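Priseo (software)

Priseo is a control and planning package for two-armed robot workstations. It was first written at Pletmont, a small automation firm in Vernville, by Kamonchanok Chaimongkol, who wanted a way to make two arms share one table without hitting each other, and by Prasert Saengthong, who had been sent to tell her it would take too long. He stayed on the project. The current stable release is dated January 18, 2021.

The name has no agreed meaning. The manual gives one explanation in its preface and a different one in its glossary.

History

Work began as a set of scripts for moving a single arm through a list of stored positions. The scripts were known inside the firm as Toledo, after the city where Chaimongkol had been stuck during a long train delay and had written most of them. Toledo could not see anything and did not mind. If an object had been moved, the arm went to where the object used to be and closed its fingers there with complete confidence.

The second arm was added when customers began asking for tasks that involved bags, straps and clothing. Toledo handled this by running two copies of itself, each unaware of the other. Repairs from this period make up a large share of the firm's early spending. Priseo replaced it the following October, and the Toledo name survives only in one error message, which has been marked for removal in every release.

Design

Priseo is split into four parts: perception, planning, control and the recorder. Each runs as its own process, so that any one of them can crash without the others noticing for a while.

The perception part takes pictures from small cameras mounted at the wrists and from any fixed cameras the user has set up. It looks for graspable regions and does not try to name objects. A strap is treated as a long thin thing that might bend, and so is a cable, a fact that has a section of the manual to itself.

The planner works out paths for both arms at the same time. It treats each arm as an obstacle for the other, with a safety margin the user can set. The default margin is generous, and new users often report that the arms seem to be avoiding each other socially. Lowering the margin speeds up most tasks. It also voids part of the support agreement.

The control part sends joint commands and watches motor current for signs that a gripper has met something. When the current rises faster than expected, the arm pauses and backs off by a short distance. Saengthong wrote this routine, and it is the only portion of the code with more comments than code.

The recorder saves joint positions, camera pictures and gripper state for each attempt. Clocks on the different devices rarely agree, so the recorder keeps its own time and adjusts everyone else's to match. Failed attempts are saved by default. Turning this off requires editing a file whose location is not documented.

The hanging bag task

The best known test for the package is the hanging bag task, in which bags with straps are hung on hooks from a rack and the arms must handle them by the straps. It is harder than it sounds. A hanging bag swings when touched, its strap changes shape under the fingers, and the body of one arm can hide the very bag the other camera is trying to find. Pronged hooks make matters worse by offering several places for a strap to catch, most of them unhelpful.

The test set shipped with the software holds 2,423 recorded attempts. The first 2,000 are used for tuning and the remainder are held back for checking. Early versions of the planner did well on the first group and poorly on the second, a result that the release notes described as promising.

Reception

Users have praised the recorder and the two-arm planner, and have complained about nearly everything else, in particular the setup tool. This asks for the distance between the two arm bases before explaining which units it wants. The wrong answer is accepted politely, and the arms then behave as though the table were the size of a parking lot.

A rewrite of the setup tool has been announced. According to the project's own schedule, it will follow the removal of the Toledo error message.
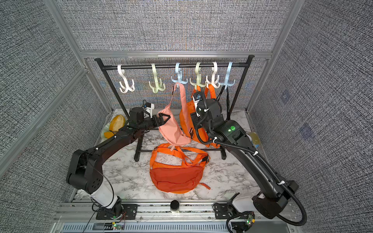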